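Ticket: MV VEVIA, no. 2 generator hunting and tripping under load
Status: open (was closed, reopened)
Priority: high, charter season starts July
Hours on set at opening: 2,556
Equipment: aux diesel, 6 cyl, turbocharged, 1,000 rpm, Lolex governor, Fututon control panel

Symptom as first reported
No. 2 starts fine, runs up fine, sits at speed with no load all day. Put it on the board with galley + AC and it begins to hunt within ten minutes. Needle swings, lights pulse, then underfrequency alarm and the breaker drops out. No. 1 carries the ship OK by itself but we can't run the bow thruster on one set so this has to get fixed.

Entry 1
Checked the obvious. Day tank level good. Water drained off tank bottom, maybe a cupful, clean after that. Changed both fuel secondaries, bled, restarted. Same thing. Breaker out after 8 minutes.
Old filters cut open. Some black sludge, less than I hoped. Not the cause I think but they were due.

Entry 2
Governor linkage. Found slop in the ball joint at the rack end, you can feel it with a finger. Swapped joint from spares box. Linkage now moves free full travel, no sticking cold. Governor oil was dark, drained and refilled.
Ran it 30 min at half load, steady. Closed ticket. (Too soon, see below.)

Entry 3
Reopened. Hunting back on passage from Amrani, wind on the nose, thruster motor not even on. Happened only with engine room hot. Hand on the governor body, too hot to leave it there.
Called Lolex service desk. They want to know: setting of the compensation needle, oil grade, and whether the panel is sending a speed trim signal. Told them I'd have to get back to them. Needle is 3/4 turn open, book says start at 1/2. Someone has been at it before me, nothing in the log.

Entry 4
Set needle per book: open two turns, let it surge on purpose for a minute to purge air, close slowly till it stops. Ended up at a bit under 1/2. Much better response, load on/load off recovers in one swing.
Still trips though. So there are two faults or I fixed a thing that wasn't the fault.

Entry 5
Panel side. Fututon panel logs alarms but clock is wrong, so you have to work out times from the run hours. Pulled the list, typed up:
- underfrequency, breaker open
- underfrequency, breaker open
- speed pickup signal low (never saw this on the display)
- underfrequency, breaker open
- speed pickup signal low
Pickup low message always goes just ahead of the trip or on top of it. Display only shows the latest one, which is why we were all looking at fuel.

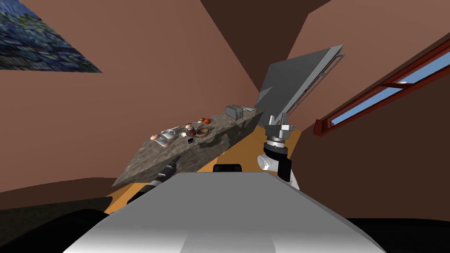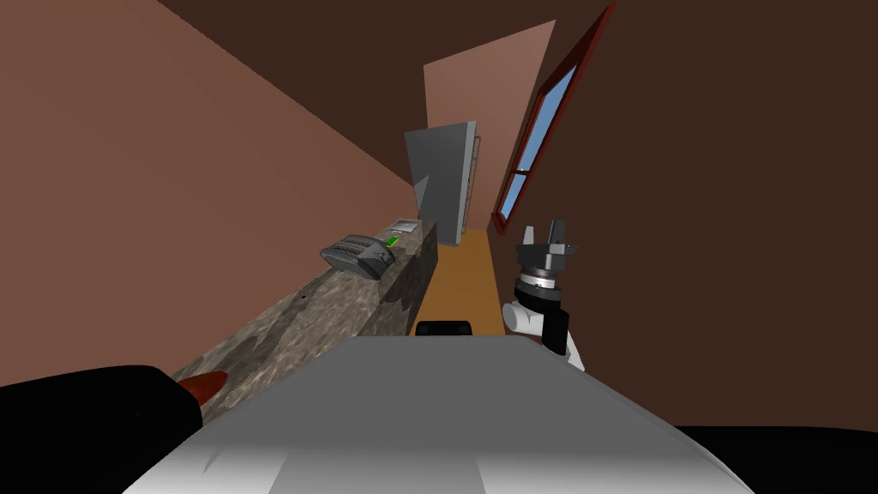 Entry 6
Magnetic pickup at the flywheel. Pulled it. Tip covered in fine metal fuzz, wiped clean. Gap was way too wide, lock nut only finger tight. Resistance cold 354 ohms, book range is wide and that is inside it. Warmed the pickup up with the heat gun and the reading jumps all over, goes open for a second and comes back. That is it. Internal break that opens with heat.
Explains why it never did it cold at the dock and always did it after a couple hours at sea.

No spare pickup on board. Stores list says one, bin has a thermostat in it with the pickup's tag on it. Please somebody fix the tag.

Entry 7
Temporary: cleaned pickup, set gap by touching tooth and backing off 3/4 turn, locked. Moved the cable off the exhaust side where it was lying against the lagging. Outer jacket was brown and hard there. Wrapped it and tied it along the tray on the cool side.
Ran 14:20 to 17:50 with AC and galley on, load up to 65 percent. No trip. One pickup message in the list, breaker stayed in. So it helps but do not trust it.

Standing instruction till part arrives: No. 1 on the board, No. 2 standby only. Thruster only with both sets on and somebody standing in the engine room. If you get the pickup message, take load off No. 2 by hand, don't wait for the trip.

Question to Fututon support
1. Does this panel take pickup loss as underfrequency? Manual says it should shut down on overspeed logic and give its own alarm. Ours just drops the breaker and engine keeps runing.
2. Can the alarm delay be set so the pickup message is first up and stays up?
3. How do we set the clock without the laptop lead.

Reply from Fututon support (pasted)
"1. On your software version the signal drops out briefly and reads as low speed before the loss timer runs out. Breaker opens on the low speed. That is expected. The loss timer is in the engine menu, we suggest the shortest setting. 2. No, display is latest alarm only. Use the list page. 3. Hold menu and the down arrow for five seconds with the engine stopped."

Tried 3, works. Clock set to ship's time. Have not touched the loss timer, want the new pickup in first or I won't know what changed what.

Entry 8
Pickup on order plus one spare, plus two meters of screened cable. Supplier says it goes to the agent at Amrani and we collect. Also asked for ball joints, we used the last one.
Oil leak seen at governor base gasket while in there, a weep, wiped and will watch it.

Entry 9
Parts came. Thread is right, plug is wrong. Old one has a three pin plug, new one is bare tails. Cut old plug off the old cable, pins 1 and 2 to the tails, screen to 3. Screen grounded at panel end only, it was grounded both ends before. Don't know if that mattered.
Gap set same way. Heat gun test on the new one steady as a rock.

Still to do
- sea run with thruster, both sets, engine room hot
- loss timer to shortest, after the sea run
- governor base gasket, next time alongside more than a day
- same check on No. 1 pickup and its cable, it runs past the same lagging
- correct the stores list
- write needle setting in the log this time

Leave ticket open till sea run done.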